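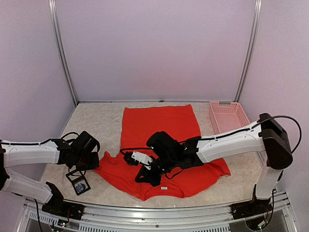 Why do some new cars wear pyjamas?

Ever seen a car covered in black and white squiggles? Not a paint job. It's a disguise! Car makers call it camouflage, same as the army. But tanks try to vanish into the trees and a car in zebra swirls sticks out a mile. So what's going on?

Quick answer: it hides the shape, not the car.

Your eyes are clever. They find shapes by looking for edges and shadows. A crease along a door makes a thin dark line. A curvy bonnet goes light, then dark. Cover all that in squiggles and your eyes get muddled. Is that a bump? A dent? Just a swirl? Hard to say. Cameras get in a muddle too, specially the sort that focus by themselves.

Why bother hiding it?

Because the car isn't finished yet. It has to go out on real roads, in real rain, for months. Sometimes years. Meanwhile the company wants to keep the new look secret. Two big reasons.

One - other car makers might copy the good bits.
Two - people might stop buying the old model if they know a nicer one is coming.

An early car like this is called a prototype. Say it: PRO-toe-type. It means a first try, made for testing.

What is the disguise made of?

Mostly sticky plastic film. Like a giant sticker. Workers warm it up so it stretches round the corners, then smooth it down with a flat scraper. Fiddly job.

Let's follow one car. A small family hatchback, the Sotora, made by a firm called Nieminen. Its first prototype needed 105 pieces of film. Every piece had a number on the back so they went on in the right order. Plus 4 fake panels, made of hard foam, stuck on under the film to make the back end look boxy. It isn't boxy at all! Lots of people guessed wrong.

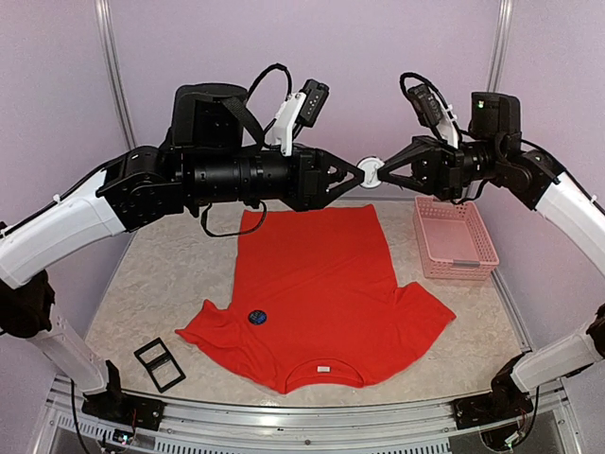 Then there's the lights. Lights are a big giveaway, so they get taped over with little holes left for the beam. You still have to see where your going at night. And other drivers still have to see you. Number plates stay on too.

Inside? Also hidden. A black cloth goes over the dashboard. Lift a flap to see the speed, drop it when you park.

Where do they drive?

All over. The Sotora did 1735 miles in the snow up north, to check the heater and the brakes. After that, somewhere hot and dusty. Then a hilly road, up and down, up and down, more than 900 times. Boring for the driver. Very useful for the engineers.

Do the squiggles slow it down?

A tiny bit. Film is thin but foam panels catch the wind. So some tests have to be done with no disguise on, on a private track with high fences. Shh.

Who draws the patterns?

Real designers. The Sotora one came from a pattern studio called Drollik. They tried spots first. Spots were no good - too even, and you could still see the curves. Swirls in different sizes worked much better. Some makers hide little jokes or pictures in theirs, so have a close look if you ever spot one.

Try it yourself

You need:
a toy car (ask first if its not yours)
white paper or masking tape
black felt tip
glue stick

Draw wiggly lines all over the paper. Big ones, small ones, no gaps bigger than your thumbnail. Tear it into bits and stick them on every witch way. Add a lump of scrunched paper under one piece. Stand the car across the room and ask a grown-up what shape the bonnet is.

Words to know

Prototype: an early version, made for testing
Bonnet: the lid over the engine (on most cars)
Panel: one flat or curvy piece of a car's body
Hatchback: a car with a big door at the back that lifts up

Next on Plaserico Kids: why do tyres have grooves?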